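Nov 17, 2019 – Sisgate bench notes, sim rules

Long session, writing this up before I forget. Main thing was agreeing the house rules for sim scenes before anything goes over to the Closemel side. The old list from June is dead, don't use it.

**Rules as of today**

- Every scene gets a seed and a plain text note of what's on the table. No note, no run. Runs without one go in the reject folder, even the good ones.
- Speed cap in sim = speed cap on the real arm. No exceptions for "just testing". We had 46 runs last week with the cap off and they all have to be redone.
- Keep-out margin at the table edge stays on. If the gripper has to work past it, say so in the note and get a second person to sign the run.
- Grasp by the handle where there is one. Bowl end of a spoon or ladle is not a valid grasp, even if it holds.
- Clutter stays in. Don't clear the table to make a grasp easier – the whole point of the set is reaching past stuff.
- Shadows on. Renders with shadows off were easier for the detector and gave us numbers we couldn't stand behind.
- Stop condition checked at the START of the run as well as the end. Forgot this twice today myself.

**Counts**

520 runs queued, 452 finished, 389 passed the rule check. Most of the fails are missing notes, not bad motion. Annoying but easy to fix. A few are real: arm link too near the table top on the way back. Those need looking at one by one, have not started.

Urnell checker still flags contact between fingers and the held object as a collision. It shouldn't. Whitelist is per object name and somebody renamed the utensils, so teh list no longer matches. Fixed for spoons, forks still open.

**Long-handled spoon, back of table**

Used this one as the worked case for the grasp rule and the edge rule together. Fingers on the dark handle, white bowl off to the right. Small tomato is very close behind the gripper, so clearance wants checking from more than one view. From this side I can't tell what the gap is. Going to log min distance to every neighbor, not only to the table.
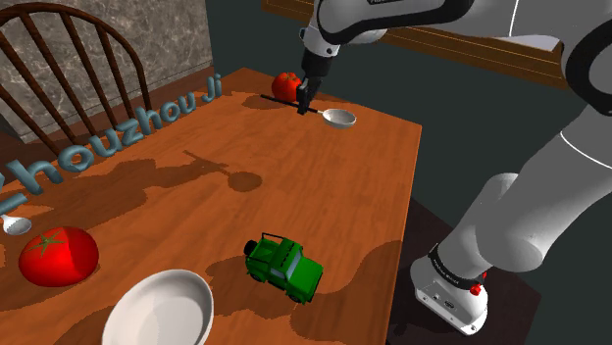

*Handle grasp at the far end, small tomato just behind the gripper. Jeep, bowl and lettering left in as clutter.*

Arm shadow covers a good bit of the table on the right. Rule for this: nothing gets moved out of shadow by hand. If the detector misses it, it's a miss and we log it.

**Open**

- Nogueira format wants one margin value per scene, we have one per object. Ask if smallest is OK.
- Second sign-off: on paper or in the log? Log I think.
- Do decoration pieces (letters etc) count as obstacles? I say yes, same margin as evrything else. Not agreed yet.
- Rerun the 46 overnight, cap ON. Check the config before leaving.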